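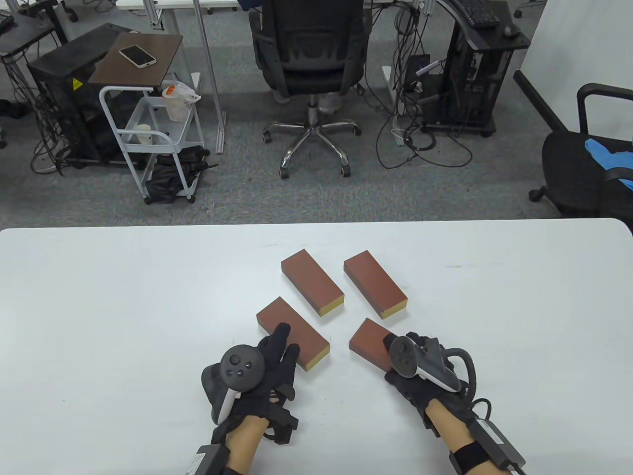
Tabletop block exercise with gloves and hand-mounted controllers.

20 Aug 2020
By Aiman Sutanto

Search this site Enter keywords Go

Call for participants: user evaluation of the Flenex glove kit

Flondamura is looking for adults to take part in a paid evaluation of Flenex, a wearable kit for recording hand and arm motion during manual tasks. The recordings are used to program two-armed robots for light assembly and sorting. The evaluation takes place at our Mernside office and runs until all places are filled.

What the kit consists of

Flenex is worn on both hands. Each side has a black glove, a VR controller strapped to the back of the hand and a wrist strap carrying a small electronic module. The kit is on offer to research labs and integrators as a complete set. An earlier version was tested in June, and the strap layout has been revised.

What participants do

Each participant attends 2 sessions on separate days. After fitting and calibration, you will work at a table and move rectangular blocks into set arrangements, using one hand or both as instructed. A full run is some 200 placements, with breaks between sets. At the end of each session you complete a written questionnaire on fit, weight, cable routing and fatigue.

You are asked to report problems as they occur – slipping straps, pressure points, loss of tracking – and the operator will log them. Speed is not scored.

Requirements

- Age 18 or over
- Full use of both hands and wrists
- No known skin reaction to synthetic gloves or elastic straps
- Normal or corrected vision
- Able to follow spoken instructions in English

Left-handed applicants are especially welcome. Experience with VR equipment is not required. Please wear short sleeves or sleeves that roll above the elbow, and remove rings and watches before fitting.

Payment and data

Participants receive $300 on completion of the second session. Hand motion and video of the table area are recorded. Files are stored under a participant code and shared with Carhuamaca, our software partner, for motion processing. You may withdraw at any time and ask for your recordings to be deleted.

How to apply

Write to Borislav Trajkovski, evaluation lead, at the Mernside office. State your age, dominant hand, glove size if known, and the dates you can attend. Applicants who meet the requirements will be sent a consent form and a choice of session times.

This website uses cookies to improve your experience. Accept Manage settings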